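Totia arm, build gallery
Sep 5, 2024
Shares 4 | Comments 2

Totia is a tabletop arm built in the shared workshop at Fendonham. The base and shoulder were finished first, and August went to the wrist, the gripper and the simulation model. Parts cost so far: 3075, of which 290 went on the wrist bearings after the first set had too much play. Joint control runs on Laur boards. The linear stage under the base is a Linier unit bought used.

The gripper is tested in simulation before any new grip settings go to the hardware. The model uses the same joint limits as the arm. Friction values for the finger pads are still estimates and get changed often. Bottles are the standard test object here, as the thin wall punishes too much closing force and the smooth side punishes too little.

Render from the simulator, view from above. Black gripper closed on a ridged plastic bottle with a blue cap, bottle slightly tilted.

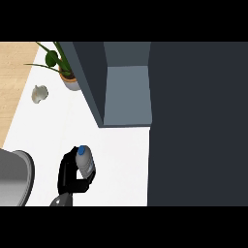
Can the arm run without the linear stage?

The base bolts straight to a bench with the same hole pattern. Reach along the bench is lost, and the stage axis has to be disabled in the config file before homing.

Wiring diagram and cut list go up once the cable routing through the elbow is final.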